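19/06/2020
By Hertta Harju

Print | E-mail

Barell led Sundeo by a goal with 8 minutes left. Yen-ting Chiu moved the back line up 20 yards and set the offside trap. 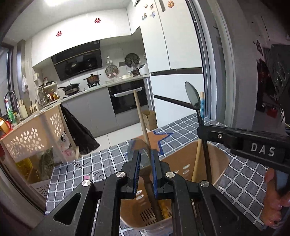 The trap held twice. On the third ball the left back stepped late, and Sundeo's winger ran clear. 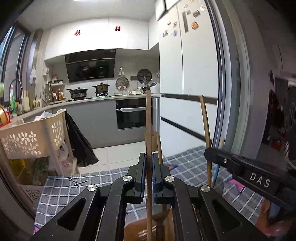
Chaudhary came off his line, narrowed the angle and blocked with his shin. Chiu wrote down the left back's number, 29, and dropped the line again.

Sign up for our newsletter. This site uses cookies.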